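Suchbegriff eingeben
Suchen
Lesezeit: 3 Minuten

Fahrzeugbewerter (m/w/d) für Inzahlungnahme und Gebrauchtwagenankauf

Standort: Mosham
Beginn: nach Vereinbarung
Umfang: Vollzeit, unbefristet
Kennziffer: FB-18

Das Autohaus Zerkell vertreibt Neu- und Gebrauchtwagen an den Standorten Mosham und Jitov. Der Gebrauchtwagenbestand umfasst 175 Fahrzeuge. Ein erheblicher Teil davon stammt aus Inzahlungnahmen beim Neuwagenverkauf. Für die technische und kaufmännische Bewertung dieser Fahrzeuge ist am Standort Mosham eine Stelle zu besetzen.

Die Bewertung ist organisatorisch vom Verkauf getrennt. Der Stelleninhaber erhält keine Provision auf An- oder Verkäufe und berichtet direkt an die Leitung Gebrauchtwagen, Siiri Vuorinen.

Aufgaben

- Zustandserfassung von Pkw und leichten Nutzfahrzeugen bis 3,5 t einschließlich Probefahrt
- Lackschichtdickenmessung, Auslesen der Fehlerspeicher, Prüfung von Reifen, Bremsen und Fahrwerk auf der Hebebühne
- Prüfung von Serviceheft, Rechnungen und Zulassungsdokumenten auf Plausibilität der Laufleistung
- Kalkulation der Instandsetzungskosten und Ermittlung des Händlereinkaufswertes
- Erstellung des Bewertungsprotokolls im System Halonen
- Erläuterung des Ergebnisses gegenüber dem Kunden, auf Wunsch schriftlich
- Bewertung von Leasingrückläufern nach den Vorgaben der jeweiligen Leasinggesellschaft

Voraussetzungen

- Abgeschlossene Ausbildung als Kfz-Mechatroniker, Karosserie- und Fahrzeugbaumechaniker oder Automobilkaufmann mit nachweisbarer technischer Praxis
- Mindestens drei Jahre Berufserfahrung in Werkstatt, Ankauf oder Schadenbegutachtung
- Führerschein Klasse B, Klasse BE von Vorteil
- Sichere Kenntnisse in der Bewertung von Hochvoltbatterien oder Bereitschaft zur Qualifizierung (Stufe 2S)
- Deutsch in Wort und Schrift mindestens auf Niveau C1

Ein Meisterbrief ist nicht erforderlich, wird aber bei der Eingruppierung berücksichtigt.

Arbeitszeit und Einarbeitung

Die Einarbeitung dauert 15 Wochen. In den ersten acht Wochen werden alle Bewertungen gemeinsam mit Vilho Tikkanen durchgeführt, danach erfolgt die Freigabe nach Fahrzeugklassen. Samstagsdienste werden im Wechsel geleistet und durch Freizeit ausgeglichen. Fahrten nach Jitov finden mit einem Dienstfahrzeug statt und gelten als Arbeitszeit.

Leistungen

- Vergütung nach Haustarif, 13. Monatsgehalt
- 30 Tage Urlaub
- Arbeitskleidung und Messgeräte werden gestellt
- Zuschuss zur betrieblichen Altersvorsorge nach der Probezeit
- Getränke und kleine Verpflegung ohne Eigenanteil 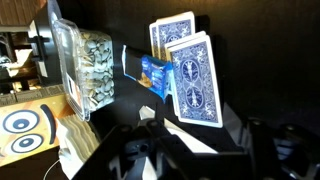 Kerne und Riegel für zwischendurch

Bewerbung

Einzureichen sind Lebenslauf, Ausbildungsnachweis, Arbeitszeugnisse der letzten beiden Arbeitgeber und eine Angabe zur Kündigungsfrist. Ein Anschreiben ist freigestellt. Unterlagen bitte als eine PDF-Datei über das Bewerbungsformular unter Angabe der Kennziffer. Bewerbungsschluss ist der 15. November 2024.

Das Auswahlverfahren besteht aus einem Gespräch und der Probebewertung eines Fahrzeugs aus dem Bestand. Fachliche Rückfragen beantwortet Vilho Tikkanen, Fragen zu Vertrag und Vergütung Siiri Vuorinen. Reisekosten zum Gespräch werden gegen Beleg erstattet.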